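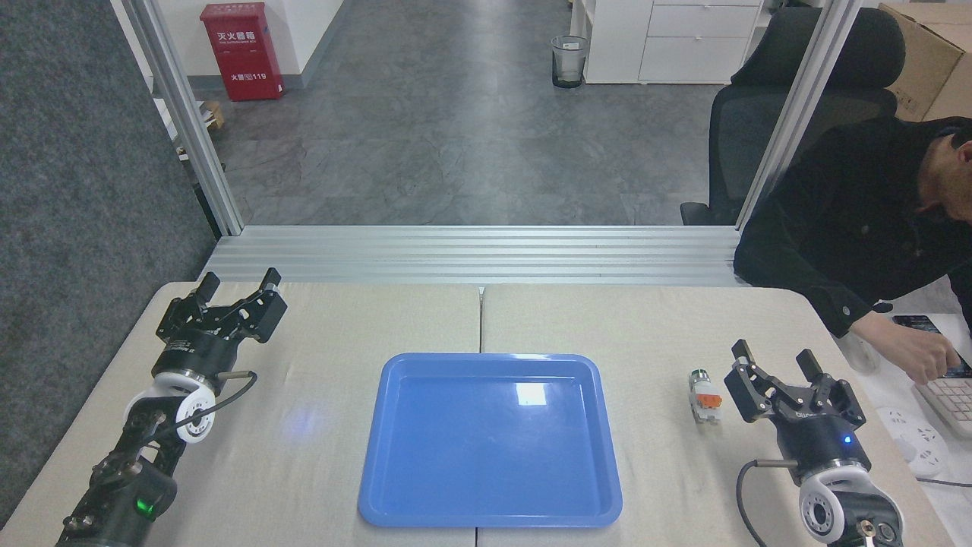 Subject: Re: [lurnholm-users] tray mask falls apart under bright light

Hi Kyung-hwa, hi all,

On Tuesday Kyung-hwa Do wrote:

> We have moved our two-arm cell to the Plemstead room and I'm
> now seeing the tray mask split in half whenever the overhead
> lights are on. The planner then thinks there is a free-standing
> thing in the middle of the tray and goes round it. I tried
> raising min_region but then small parts vanish as well. Is
> anyone else running a shiny tray? Also, has anybody used the
> new hold state in Lodhi with both arms loaded in the same tree?
> The docs stop just where I need them.
>
> Kyung-hwa

Yes to both! I've been up to my elbows in this and I'm very pleased with where it has got to, so forgive the length.

First the mask. Our tray is glossy blue plastic, and it gets a hard white patch near the far end of the inside. The colour step drops those pixels since they have next to no blue left in them, and you get a hole. Raising min_region treats the hole and the small parts the same way, so I'd put it back to the default. What worked for me was fitting the outline first. The raised rim is a lovely thing to fit to, even with the rounded corners — set corner_model to "arc" or the fit pulls inwards. Once you have the outline, anything inside it that is both very bright and nearly colourless gets marked as "unknown" in the mask, and the depth step decides what it is. A flat unknown patch goes back to being tray. It's 17 lines in the filter and I've put it on the branch called glare-fill.

One thing to watch: we also get a faint bluish patch on the table to the left of the tray, and the old colour step would now and then grow the tray out to meet it. The outline fit cures that as well. I hadn't planned for it, but I'll take it.

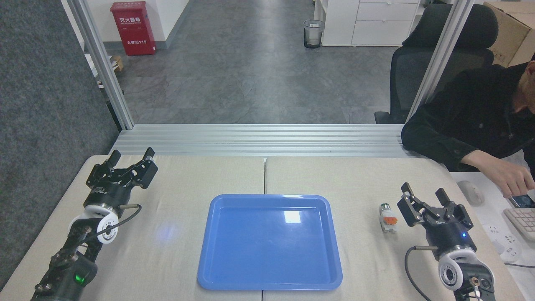 The other trap was the seam. Our table is two panels pushed together, with the tray sitting across the join, and the line finder was very fond of that join. It would offer it as a tray edge with a high score, and then the whole fit would come out turned or far too narrow. I tried masking the seam by hand and hated it, because the mask has to be redrawn every time the head camera is nudged. Now I ask for colour contrast on the two sides of every line. The seam has beige on both sides, so it's out straight away. The option is side_contrast and 5 is a good place to start. If your table is a different colour from ours, do say how you get on.

While you're in there, crop the view at the far rail of the enclosure. Everything behind ours is office: a desk, drawers, a chair, someone getting on with their work. None of it can be reached by either arm, and the detector was spending real time on it. I'd been putting off the crop for ages and it took me minutes.

Now the hold state, which is the fun part. We use small cylinders with a bit of orange on them, standing upright by the right arm, and the question after closing the gripper is always the same: do I have it or don't I? Finger gap alone fooled us fairly often. Lodhi now lets you join the gap reading with a check from the camera, looking for the orange between the fingers, and it only moves to "held" when the two agree. 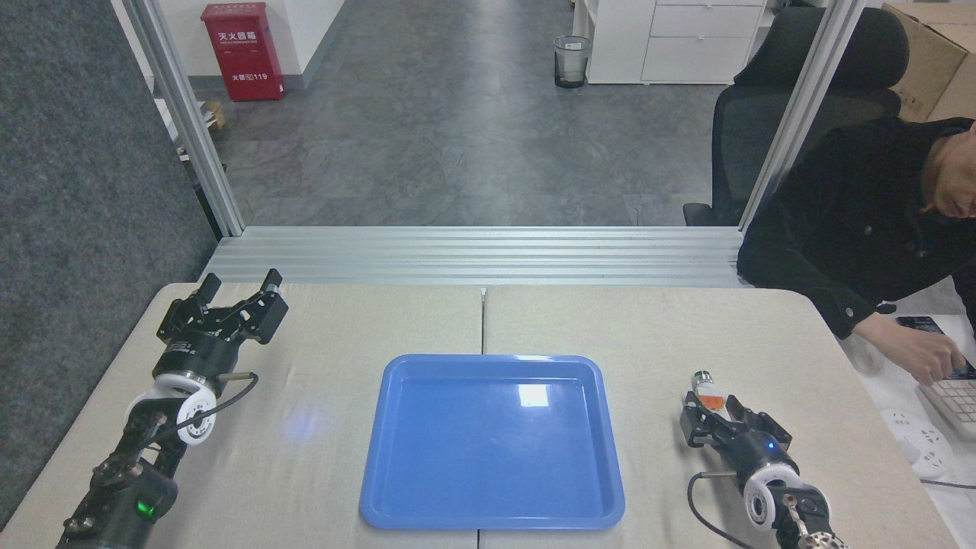

Once the right arm is in "held", the part is joined to the wrist in the planning model and its shape moves with the arm. The left arm can stay in "open" the whole time and the tree is quite happy. For both arms loaded, as you asked, you need two separate hold nodes with their own names. If you copy the node and forget to rename it, the second one quietly overwrites the first, and the planner believes one arm is empty. Ask me how I know! There should be a warning for that, and I've half written one.

Do be careful with the cables too. Our wrist cables hang in a loop, and the stock arm model has no cable in it at all. I've added a fat capsule on each wrist. It costs a little reach, but the plans come out calmer, and I'd keep it even on the arm that isn't doing much.

Still open on my side:

- glare-fill doesn't yet cope with a bright patch lying right across the rim. The fit survives if the rest of the rim is clear, but the score drops a lot.
- The orange check wants a fixed exposure. With auto exposure on, the threshold wanders.
- I haven't tried any of this with the Stilliritz planner. If someone has it installed, I'd love to know whether the joined shape comes through properly.

Kyung-hwa, could you send me a short log from your cell with the lights on, and the same again with them off? I'd like to run both through the branch before I ask for it to be merged. Your parts may be smaller than ours, and that's the case I'm least sure of.

Cheers, and thanks for raising it — I'd been meaning to write this up since July.

Lurnholm users' list | Contact the list owner | Messages are copyright of their authors | Back to top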